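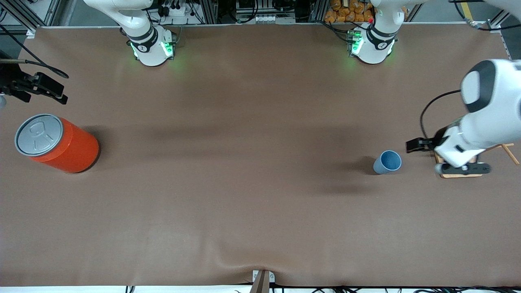
Planning and Stopping Two Arms over One Table

Project report, second semester
Cristóbal Ledesma and Octavio Zúñiga

8 min read

1. Purpose of the project

Our group received a working cell with two arms and a control program written by earlier students. The program could move each arm well when the other one stayed at home. When both arms had a task, it moved them one after another, and the second arm waited until the first had returned. Our task was to write a coordination layer so that both arms can work in the same period of time without entering the same space.

We did not change the low level control. The joint controllers and the gripper driver are the same as before. All our work is in the layer between the task list and the trajectory execution. We call this layer Drostura. The perception part, called Jernia, was already in the laboratory and we only extended it a little, as described in section 3.

2. The problem

The bases of the two arms are mounted on the same side of the table, and both arms can reach the middle. For a can on one side and a cup on the other side the choice of arm is simple. The difficulty begins when the place position of one object is close to the pick position of the other. Then both wrists want to be over the middle of the table, and the wrist is the widest part of the moving arm.

In the old program this was solved by one lock for the whole table. It is safe, but slow. Our supervisor asked us to keep the safety of this lock and to remove as much waiting as possible.

3. Perception

Jernia gives a list of objects, each with a class, a position on the table, an orientation and a confidence value. It was made for standing objects. A can lying on its side was reported as a standing can with a wrong height, and the planner then produced a grasp from above that was too high.

We added one step after the detection. The step fits a cylinder to the points of the object and compares the direction of its axis with the normal of the table. If the axis is nearly parallel to the table, the object gets the state "lying", and the grasp generator receives the axis as an additional input. For a lying can the fingers must close across the body, so the gripper is rotated until its closing direction is perpendicular to the axis. For a standing cup the rotation is free, and we choose the one that needs the smallest movement of the last joint.

The soft covering of the table caused us trouble too. It has waves and creases, and the plane fit sometimes changed between two frames. A small error in the plane gives a small error in height for every object. We now compute the plane one time at the start of a task list and keep it until the list is finished. This means that the covering must not be moved during a run – the program does not check it.

4. Planning

Drostura divides the space above the table into three zones: left, right and shared. The first two belong to one arm each and need no permission. The shared zone is reserved for a time interval. Before an arm begins a trajectory, the planner calculates when the gripper, the wrist and the last link will enter the shared zone and when they will leave it. It then asks the reservation table for this interval.

If the interval is free, the trajectory starts immediately. If it is not free, the planner tries 2 things, in this order:

- It looks for another path to the same goal which stays outside the shared zone.
- It delays only the part of the trajectory inside the shared zone. The arm moves up to the border and waits there.

The second solution is used more often. At the beginning we were afraid that an arm waiting at the border would block its neighbor, so we put the waiting pose higher than the normal travel height. We also had to include the cable of the gripper in the collision model. It makes a loop outside the arm, and in the first model it did not exist. Now it is represented by a row of spheres attached to the last link. This is larger than the real cable, but it is simple and fast to check.

5. Execution and stopping

A plan with times is only correct if the arms keep these times. In practice a gripper can close later than expected, or an arm can run at reduced speed. For this reason the reservation is not released by the clock. It is released by a message which the executor sends after the measured joint positions show that the arm is outside the zone.

The monitor compares the planned and measured positions in every cycle. When the difference stays over the limit for 12 cycles, the monitor stops both arms. We first stopped only the arm with the error, but Octavio noticed in simulation that the other arm could still continue with a plan that was made with wrong assumptions. After a stop, the operator has to confirm before any new plan is made.

6. Tests

We tested first in the simulator of the course, Orkwood, and after that on the real cell at low speed. In the simulator we used random positions for the objects. On the cell we placed the objects by hand, also in positions which we knew were difficult, for example a lying can with its axis directed to the base of the arm.

The reservation worked as planned in simulation. On the real cell we found two faults. The first was a deadlock: each arm held a small part of the shared zone and waited for the other part. We corrected it by making the zone one single resource again, which can be reserved only as a whole. The second fault was in the light cup. Its rim is wider than its body, and the cylinder fit gave a radius between the two values. The grasp height is now taken from the lower half of the cup.

7. Open points

The shared zone has a fixed size, and it is larger than necessary for most tasks. Cristóbal began a version where the size is calculated from the two trajectories, but it is not yet stable and is not included in the main branch. The delay at the border is also calculated without looking at the next task in the list. The group of Effiong will continue with the cell in the next semester and has received our notes, the configuration files and the list of known faults.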